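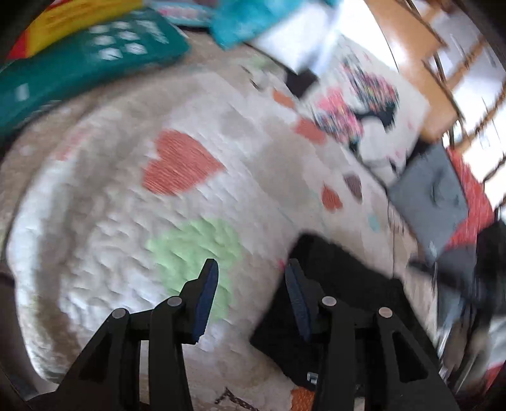

Sleep, Noise and the Second-Floor Hallway: A Student Project Report
Noeline Tamihana
Introduction to Health Research, Etincombe

1. Why this topic

Everyone in my dorm complains about sleep. They complain at breakfast, they complain in lab, and they complain loudest at one in the morning, directly outside my door. When we were told to pick a question from daily life that could be studied with no budget, I did not have to look far.

My question was whether students who say the hallway keeps them awake really do sleep less than students who say it doesn't. I expected the answer to be yes. I had already written part of the conclusion, and my instructor suggested I delete it.

2. Method

I put a sign-up sheet in the laundry room of Jusbridge Hall and got 39 names. One of these was a drawing of a duck, which I left out, so the study began with 38 people and some hurt feelings. Each person kept a paper sleep diary for nine nights in January. They wrote down when they turned the lights off, when they thought they fell asleep, how often they woke up, and when they got out of bed for good. They also rated each night from 0 (terrible) to 100 (perfect).

Before the first night, everyone filled out a short form on which side of the building they lived on, whether they had a roommate, what they slept under and on, and whether hallway noise was a problem for them. I sorted people into a "bothered" group and a "not bothered" group based on that last answer alone.

I had hoped to measure the noise as well. The free sound meter on my phone gave me one reading for a quiet hallway and nearly the same reading for a person dropping a tray, so I gave that up on the first evening.

3. Bedding

The bedding question was added late, after a classmate argued that a cold room could wake people up as easily as a loud one. This was annoying and correct. The building's heat goes down at night, and the windows on the north side let in a breeze that has its own fans. People's answers ran from a single sheet to a pile that sounded structural. I grouped them as light, medium and heavy, using my own judgment, and I would not want to defend every choice. 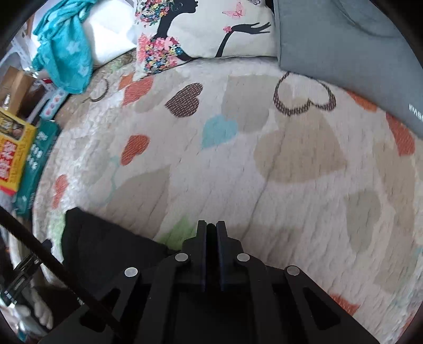 Figure 1. A bed with a white, fluffy blanket printed with hearts.

Students with heavy bedding woke up less often than students with light bedding. They also rated their nights higher. I can't say the blankets did it, as the heavy group was mostly people in single rooms, and a single room has one big advantage over a heavy blanket.

4. What the diaries showed

The bothered group did not sleep less. Their time asleep was very close to that of the other group, and on the last two nights it was a little longer. What they did do was rate the same amount of sleep much lower. A person in the not bothered group could wake up three times and call it a fine night. A person in the bothered group could wake up once, write a full paragraph about a door, and give the night a 5.

Bedtime mattered more than anything else I asked about. People who turned their lights off at about the same time each night gave the best ratings in both groups. This is also what our textbook says in chapter two, so I could have saved everyone the paperwork.

5. Problems

The diaries depend on memory, and people are poor judges of when they fell asleep, having been asleep. Several diaries were clearly filled out in one sitting, with the same pen and the same coffee ring on every page. I kept them in, then ran the numbers again without them, and the pattern held.

The first week of classes is also a strange week to study. There is little homework and a lot of hallway. A repeat during midterms would probably look different.

Finally, I live in the building and I was in the bothered group. I did not include my own diary, although I kept one – my average rating was the lowest on the floor.

6. Next steps

If I did this again, I would ask about caffeine, borrow a real sound meter, and collect the diaries each morning. I would also include the first floor, where people say they sleep well and seem a bit smug about it.

Blank copies of the diary page are in the appendix for anyone who wants to try this in another hall.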